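Hembridge Kitchenware - Packing and Finishing Automation
Progress report to the Duvent Fund
16 November 2023
Prepared by Azucena Varela, project lead

1. Where we are

The project is in its second stage. The two-arm station has been in the finishing room since June and is used on most working days. It was set up by Manríquez, who also trained our first operators. Staff call it Mino, and we use that name in the rest of this report.

The aim agreed with the Fund was to take the most repetitive hand work out of finishing and gift packing without cutting posts. Finishing and packing employ 65 people across two shifts. That number is the same as at the start of the grant.

2. Work in this period

Most of the time since the last report has gone on mixed sets, where a bowl, a holder and a utensil go into one box. These are the sets that cause the most wrist and shoulder complaints, as each piece is picked up and turned several times. They are also the hardest for the arms, because the pieces differ so much in shape and weight.

We started with the holder and utensil. One arm grips the utensil near its end while the other is kept free for the bowl. Thin handles were a problem early on. The grip was set too hard for them and left marks, and when we eased it the handles turned in the fingers. Manríquez changed the closing speed and we now use a lower force for anything with a narrow end. 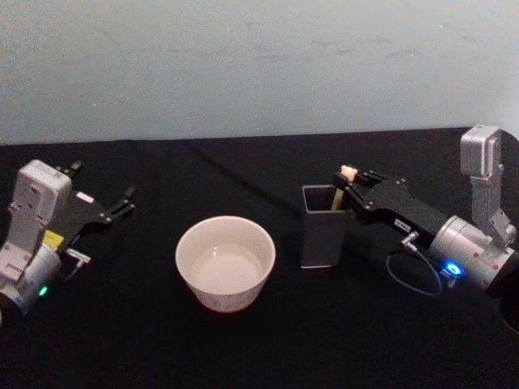 Mino at the handling table: bowl and holder, with the right gripper closed on the tip of the stick.

We logged 997 handling runs in the period. Of these, 421 needed a person to step in, usually to straighten a piece or to start the run again. This is higher than we planned. The bulk of the stoppages came in the weeks when we were changing the grip settings, and the figure has been coming down since, but we do not expect to reach the target in the original plan before the next report.

3. What has changed for staff

Six packers have moved to operator duties for part of each shift. They load the table, watch the runs and record stoppages. They still pack by hand for the rest of the time. This was their request - several said that watching the arms for a full shift was more tiring than packing.

Operators now receive the higher hourly rate agreed in the spring. Two packers who trained as operators chose to go back to hand packing, and their places were filled from the waiting list.

Some concerns remain. Evening shift staff feel they have had less training than the day shift, and they are right. Handover notes were also poor at first, so the evening operators sometimes found settings changed with no explanation. There is now a written log beside the station.

4. Spending

Spending is within budget overall. Training has cost more than forecast and spare gripper fingers less. We ask the Fund to agree to move the unspent parts money into training for the evening shift.

5. Next steps

- Second training round, evening shift first
- Bowl and utensil handled in the same run
- Repeat of the wrist and shoulder survey
- Decision on whether to order a second station, to be discussed with staff before any quote is accepted

The stoppage log can be sent to the Fund on request.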